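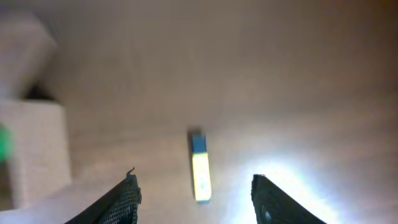 The ants came back in March, the same week they came last year. I found the first ones at six in the morning while I was waiting for the coffee, a thin line of them going from the window over the sink to the back of the toaster. I had probably been looking at them for several days without seeing them. Our counters are a dark speckled brown that the last owners picked, and a small ant on a dark speckled counter is just another speckle. On a pale tan wooden top with hardly any grain to it, anything small stands out right away, the way that little yellow piece with the blue end does. I would like a counter that color someday. For now I have a flashlight, and I lay it flat on the counter so the ants throw shadows.

I wiped up the line with dish soap and water and went to work. When I got home there was another line, in the same place, going to the same toaster. I took the toaster outside and turned it over on the back step. I am not going to say how many crumbs came out. I cleaned the tray, wiped down the cord, and put the toaster on top of the refrigerator, where it stayed for most of the month. It is a bad place for a toaster. You can't see if the toast is burning and you have to reach up over a hot slot to get it.

The ants went to the honey next. I keep it in the cabinet left of the stove with the lid screwed on tight, but there was a dried drip down the outside of the jar, and that was plenty. After that they found the cat's bowl. Our cat eats a little at a time all day, so her bowl sits out, and she will not eat food with ants in it. She stood next to it and looked at me.

I asked Thiện Bùi next door if he had them too. He said he gets them every spring and so did the people before him. He thinks the whole block is one colony, or a lot of colonies that get along, and that they move uphill when the ground gets soggy. We are on the low side of Fusitthorpe, near the creek, and the ground is soggy from January on. He told me to stop wiping and start looking for where they get in. I said they get in at the window. He said no, the window is just where I see them.

So I went out with the flashlight that night and looked at the back wall. It took me a while. They were coming up the foundation behind the hose reel, then along the bottom edge of the siding for the full length of the kitchen, then up the inside corner by the downspout and in under the window trim, where the caulk had pulled away. The gap was thin enough that I couldn't get a fingernail in it. I had walked past that spot every time I watered anything for the last four years.

My first thought was to caulk it right then. Thiện said to wait, and to bait them first, so I wouldn't just send them looking for another way in. I drove over to Lương, the hardware store on the other side of the bridge, and bought a box of Tamik bait stations. The man at the register asked if I had pets, and I said a cat, and he told me to read the label before I put any of them down, which I did in the parking lot. I ended up putting all of them outside, along the foundation and behind the hose reel, under an upturned clay pot with a chip out of the rim.

For the first two days it was worse. There were more ants on the wall than I had ever seen, all of them headed for the pot. I started a log, which my brother-in-law Hiếu thinks is the strangest part of this story. Each evening at seven I stood by the downspout and counted how many went past one nail head in five minutes. The first night I got 256. The second night I got 300 and quit before the time was up, as my neck hurt. Then 90, then 41, then 12. On the sixth night I stood there the whole five minutes and saw two, and one of them was going the wrong way.

I waited three more days and then did the caulking. I pulled out the old bead with a putty knife, and it came away in one long strip like a noodle. I let the gap dry out with a fan on an extension cord, ran a new bead, and smoothed it with a wet finger. It's not pretty at the corner. I also cut back the rosemary, which had grown up against the siding and was giving them a ladder to the dining room side. I hadn't found any in there yet.

Indoors I did less than I expected to. The honey sits in a saucer with a little water in it. The cat's bowl sits in a pie plate with water in it too, and she has learned to drink from the pie plate and ignore her actual water dish. I moved the sugar into a jar with a rubber gasket. The toaster is back on the counter.

Hiếu Khương, who is the brother-in-law with the opinions about my log, lives in an apartment on the fourth floor and has never had an ant. He has pigeons on the balcony and would trade. I told him I'd think about it.

I saw one ant on the windowsill this morning. I followed it with the flashlight for a few minutes and it went behind the dish soap and I lost it. I still have four bait stations in the box, so I'll put two more out by the hose reel tonight and check the corner where the caulk is lumpy.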